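How to Polish a Marble-Look Tabletop Without Streaks

I love a dark, shiny tabletop. I also spent my first two years with one chasing smears across it every single evening, so this page is everything I've picked up since then about getting a clean, even shine and keeping it.

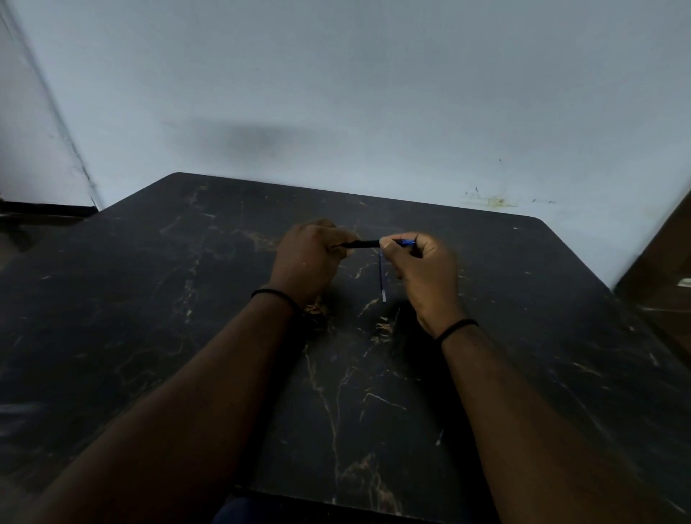
Before you buy anything, figure out what your table is made of. Marble patterns get printed on glass, pressed into laminate, sealed under resin and (sometimes!) they are real stone. The care is different for each, and the label underneath is the best place to look. If there's no label, check the underside and the edges. Real stone feels cold and is very heavy, and the veins usually carry on over the edge. On a printed top the pattern often stops or repeats.

The one big rule: no vinegar or lemon on real marble. Acid eats into the polish and leaves dull spots that no cleaner will bring back. If you can't tell what you have, treat it like stone and you'll be fine.

What you need

Two microfiber cloths, the flat-weave kind sold for windows
A bowl of warm water
Mild dish soap
A dry cotton towel
400 grams of patience (my grandmother's joke, and I'm keeping it)

Step 1: Get the grit off

Clear the table and dust it with a dry cloth, using almost no pressure. Crumbs and sand are what put those fine swirly scratches in a gloss finish, and you only see them when the sun is low and it's too late. Shake the cloth out over the sink when you're halfway across.

Step 2: Wash with hardly any soap

One drop in the bowl. Really, one drop! I used a big squirt for ages and then wondered why the table looked foggy. Wring the cloth until it stops dripping, then work in straight lines from one end to the other. Circles look busy and satisfying but they leave circles.

For sticky spots, lay the damp cloth on top and leave it there for a minute or so while you do something else. Jam, juice and dried milk all lift off this way. Candle wax is the stubborn one. Let it harden, nudge it with the edge of an old plastic card, then wash what's left.

Step 3: Rinse

Fresh water, clean cloth, same straight lines. This is the step everyone skips, me included, and it makes the biggest difference of the lot on a black top.

Step 4: Dry and buff

Go over it with the cotton towel right away, before the water dries by itself. Then fold the second microfiber cloth in four and buff lightly. Crouch down so your eyes are level with the surface and look toward a window. Any haze shows up at once from down there. Breathe on it, buff again, done.

What about polish?

I've tried a few. The Skomov spray smells wonderful and gives a deep shine for a day, then shows every fingerprint you own. The Flastitz cream is slower to work in, but it holds up much better and I still use it before company comes. Test either one on a hidden corner first, and read the back for which surfaces it's safe on. For real stone, use something sold for stone.

Keeping it nice

Rounded felt pads under vases, coasters under anything cold, and a trivet for hot dishes even if the maker swears the top can take it. Wipe spills when they happen, above all coffee and red wine. If you write at the table, put a folder or a place mat under the paper, as a ballpoint can dent a softer top.

My own routine is a dry wipe after dinner and the full wash on Saturday mornings with the radio on. It takes less time than the coffee does to brew.

Posted 2019-11-06 by Garnet Zacharias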